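Soccer gear at our house: what works for keeping it clean and findable

February 24, 2022

Spring season sign-ups opened this morning, so I spent my coffee digging the cleats out of the hall closet and remembering everything I swore I'd do differently this year. I've got two players at home plus my own over-35 league (we are terrible, we have a great time), and that makes for a lot of mud. These are the things I do, in no special order.
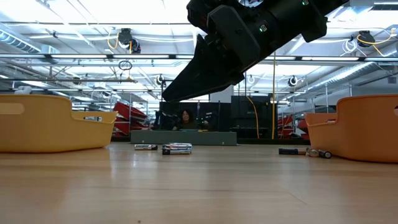
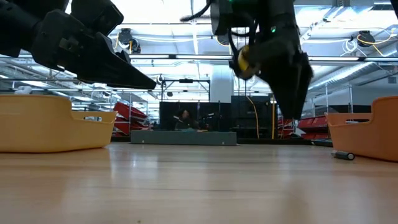

A yellow bin or basket on a light wood tabletop, in both photos.

First, cleats. Bang them together outside the minute you get home, soles facing each other, and then leave them alone! I used to go straight at wet mud with a rag and all I did was push it into the stitching. Let it dry overnight on newspaper and most of it comes off with an old toothbrush the next morning. For the stuff packed in around the studs I use a wooden chopstick. A butter knife works too but I put a nick in a pair of soleplates that way and heard about it for weeks.

Once the dirt's off, wipe the uppers with a cloth, lukewarm water and one drop of dish soap. Stuff them with newspaper and swap the paper after a couple of hours. Please don't put them on a heater vent, and don't leave them in the trunk in June either. I cooked the glue on a nearly new pair doing that and the toe opened up like a mouth.

If you have screw-in studs, take them out at the end of the season and put a tiny dab of petroleum jelly on the threads before they go back in. I skipped this one year and ended up in the garage with pliers and some language.

Shin guards are the smelly part. The hard shells I wash in the sink with dish soap. The sleeves and ankle straps go in a mesh bag in the washer on cold, with the Velcro closed, because open Velcro will eat every jersey in the load. Sprinkle baking soda on the padding, leave it overnight, knock it off in the morning. I tried a spray from the drugstore too and all I got was shin guards that smelled like a lemon had died in them.

Jerseys get turned inside out, always, or the numbers crack. Cold water, no fabric softener, hang to dry. For grass stains I mix equal parts white vinegar and water, dab it on, wait half an hour and then wash as usual. Test it on a hem first if it's a bright color. Goalkeeper gloves are a separate thing – I rinse them under the tap with them on my hands, squeeze (don't wring!), and let them dry in the shade. A little damp is fine when you put them away for a day or two, and they grip better if you wet the palms again before a game.

Now the ball. Check the pressure before practice instead of at practice, when you've got one pump and everybody wants it. Most balls have the range printed right by the valve, and ours say 8 to 12 PSI. I keep ours toward the low end for the little one, who heads everything. Wet the needle before you push it in. I used to use spit like my dad did and now I use a drop of silicone oil, and I haven't bent a needle since. Buy extra needles anyway. I order the Stindent ones in a bag of 16 and they still disappear.

For a slow leak, blow the ball up firm and hold it under water in the bathtub. If the bubbles come from the valve, a drop of oil and a few turns of the needle will sometimes settle it down. If they come from a seam, that's your backyard ball now.

Storage took me the longest to get right. We had one giant duffel and every Saturday-type morning somebody was head down in it yelling about a sock. Now each kid has a bin by the door, one color each, and everything for the next game goes in the night before. Bins with holes or slots are better if you can find them, so things can air out. Socks get clipped together in pairs with a clothespin before they go in the wash and they stay clipped until they're worn. I bought a bag of 100 clothespins thinking that was ridiculous and I'm down to a handful.

Label everything. Iron-on labels peeled off for me, so I went over to a laundry marker on the care tag. Put your last name and a phone number on the ball too, near the valve where it doesn't get kicked as much. We got one back from the far side of the Prunby fields that way, after a whole winter.

What lives in my car: a towel for the seat, two grocery bags for muddy shoes, spare laces, hair ties, the pump, a roll of athletic tape, and a trash bag with arm holes cut in it for whoever forgot a jacket. The tape fixes more than ankles. I've held a corner flag together with it.

One more on laces. If they're so long they go under the foot twice, get shorter ones. Tie the knot off to the outside of the shoe, and double it.

I still don't have a good answer for turf pellets. I've tried the lint roller and the vacuum hose and I still find them in the bed. If you've got something that works, leave it in the comments.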